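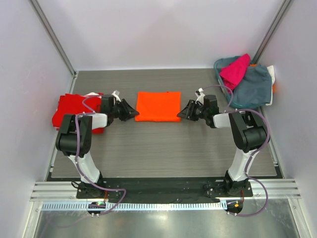 The Kokance Two-Arm Folding Cell is sold as a complete table unit for shops, schools and labs that want to plan a small textile handling station without designing one from scratch. You get the enclosure, the arms, the base plate and the front rail in a single order. Most buyers ask first how much table they need. Both arms mount along the near edge and reach inward, so the back corners stay free, and a laundry basket fits in the back-right corner with a folded cloth still lying in the middle between the grippers.

Kokance builds the cell in two versions. The Zisten has a fixed enclosure and ships assembled. The Løken ships flat and takes two people one working day to put up. The arms and grippers are the same in both, and so are the spare parts.

What to budget for

The list price covers the cell only. Plan separately for a control computer, freight, and a spare set of gripper jaws. We quote freight by destination after you send us your door width and floor level. If the unit has to go up a stairway, order the Løken. 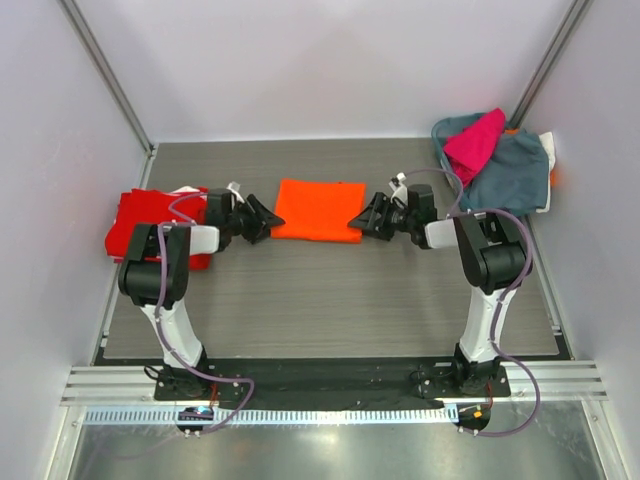
Cables are the item most often left out of a first budget. The outer cables on the arms flex with every move and should be treated as a wear part. We suggest keeping 4 on the shelf for each cell (part no. 1951). They are stocked by Colelier and normally leave the warehouse within 3 working days.

Power and network connections come in from the front. Leave clear floor in front of the cell for service access, and don't push a bench up against the rail. The sides can stand against a wall.

Choosing test material

Start with flat, single-color cloths, then move on to garments. Shirts and heavier items take more programming time than buyers expect, and that time belongs in the plan. Kjell Dalen in our applications group can look over a list of your items before you order.
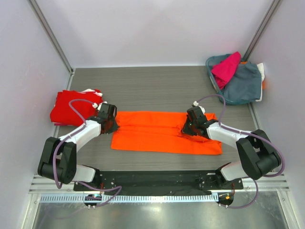 Lead time and ordering

Standard lead time is 14 weeks from signed order. The price list dated Monday, February 1, 2021 applies to all open quotes. Quotes issued before that will be updated on request.

To get a quote, send us:

Version (Zisten or Løken)
Delivery address and door width
Supply voltage
Number of spare cables and jaw sets
Whether you need installation

Installation is priced per visit and includes a half day of operator training. Extra training days can be added to the order or bought later.

Contacts

Sales, North America: Yesenia Tapia
Sales, Europe: Torbjørn Berge
Spare parts: Ronja Nyberg

Warranty is one year on the arms and enclosure. Cables and gripper jaws are not covered.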